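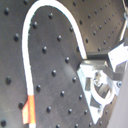 Looking after a basketball and a home hoop

A ball that lives in the garage needs more attention than one kept indoors. Cold air makes it go soft, so check it before you play and not the night before. Drop it from head height on to a hard floor. If it comes back up to your waist, leave it alone. If it stops at your knee, add air.

Wet the needle before you push it in. A dry needle can tear the valve, and a torn valve can't be mended at home. Spit will do, but a drop of glycerine is better. I use the thin needles from Gruvby, bought in a bag of 10, as they bend sooner or later.

Clean a rubber ball with warm water and a little washing-up liquid. Leather is different – wipe it with a barely damp cloth and let it dry away from the radiator. Never put either in the washing machine.

Nets

Nylon nets rot where they rub against the hooks. Turn the net round by two hooks every spring and it will last longer. When you fit a new one, start at the back of the ring and work forwards on both sides. The Tessier net I have now went up in November and has not frayed yet.

Stands and bases

Fill the base with sand if you can. Water is easier, but it freezes and it leaks. If you do use water, leave a gap at the top for the ice. Dry sand goes in much faster through the top half of a cut-down drinks bottle.

Check the bolts on the ring once a month in the playing season. Use a spanner that fits, as an adjustable one will round off the corners. A spot of grease on each thread keeps the rust out. The Ruvberg stands have a spring behind the ring, and that wants a wipe with an oily rag at the same time.

Shoes

Take the insoles out after every game. Stuff damp shoes with newspaper and change it after an hour – the first lot soaks up most of the water.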